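Ticket: Right arm drops out of sync during hand-guided demos
Opened by: Griet Verstraete
Opened: Saturday, February 25, 2023
Site: Ratbridge
Status: open

Hello again, me with the folding cell! I've been showing the arms how to fold clothes by remote control all week (leader arms in my hands, follower arms on the table, the usual Drandham setup) and the right one has started lagging. It's fine for the first few minutes, then I close my hand and the gripper closes a good beat later, by which time I've already started lifting and there's nothing in it. Very annoying when you're trying to get hold of a hem.

What I've tried so far, in the order I tried it:

Restarted the Hitar control box. No change, although it did come back up with the left and right arms swapped, so I had ten minutes of feeling very stupid before I spotted it.

Swapped the leader cables over. The lag stayed with the right follower, so I don't think it's my end.

Turned the wrist camera recording off and ran with no logging. Much better! I did 7 folds in a row with no lag at all. Turned it back on and the trouble was back by the third fold.

Dropped the camera compression from 99 to 72. Helps a bit, doesn't cure it.

Looked in the log. There's a line saying "queue full, limit 1000" every time it goes, and it's always the right-hand arm's queue. I haven't touched that limit as I don't know what else reads it.

I did wonder if it was the cloth. The thin stretchy stuff needs both grippers pulling against each other and I thought perhaps the motor was straining and slowing down, but I get the same lag opening and closing on thin air, so I've crossed that off. Wrist camera views from the folding work:
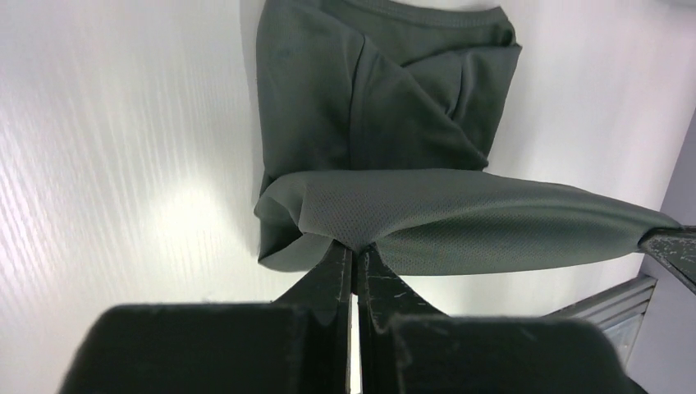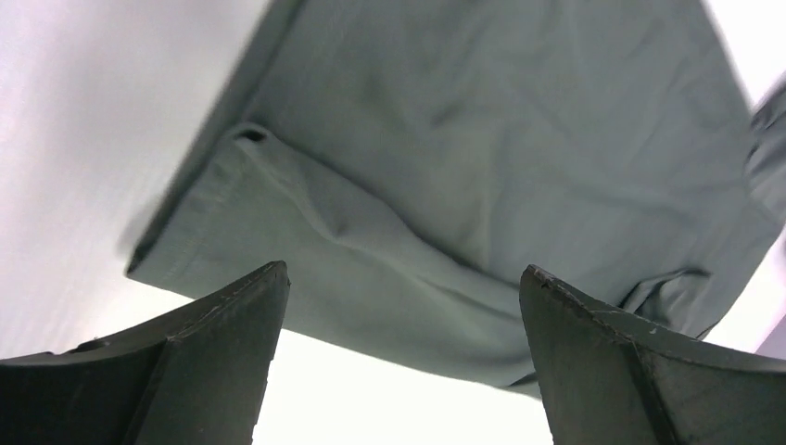 The other thing worth saying is that the demos recorded during a lag are no good for training, as the hand command and the gripper position don't match up. I've been binning them by eye, which is slow and I'm sure I've missed a few. Is there a way to get the recorder to flag them? Even a beep would do me.

Saxena mentioned a newer recorder build that writes each arm's video separately. Could I have that for the right arm first, and leave the left alone until we know it behaves? I'd rather not lose the one that works.

I'm carrying on with logging off for now, just to practise the sleeves. Log files are in the shared folder under my name. Ring the bench if you need me to try anything, I've usually got both hands full so let it ring a while!

Griet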